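# Clean air comes to the Olszewski reading room

*Tuesday, June 16, 2026*

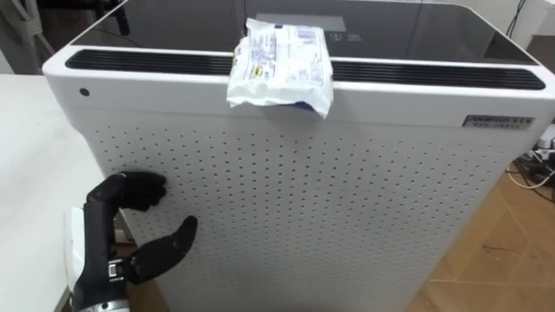 The upstairs reading room at the Olszewski has been stuffy for as long as I've been going there, and I've moaned about it in this newsletter more than once. So I was very pleased to climb the stairs last week and find we've got an air purifier at last! It's a big white thing, taller than I'd pictured, with rows and rows of little holes down the front and a dark shiny top with a small lit display in it. The display said 180 when I looked, and I haven't a clue whether I should be pleased or worried about that. There was a crumpled white packet lying across the top as well, right over the middle of the air outlet - please, everyone, can we keep that bit clear? It isn't a shelf, tempting as it looks.

The money came from the spring book sale, which made 662 pounds (a record for us, and mostly down to the cookery table). Teodor Dudek, who runs the Jiver reading group up there, had been asking for one since the windows were painted shut. He tells me he got through a whole session without sneezing, and he'd like it left running on group nights.

It'll be on during opening hours for now, and there's a notebook by the door if you find it too noisy or too draughty. The desk will read through the comments in July. The reading group has room for 18 people and there are still a few chairs going.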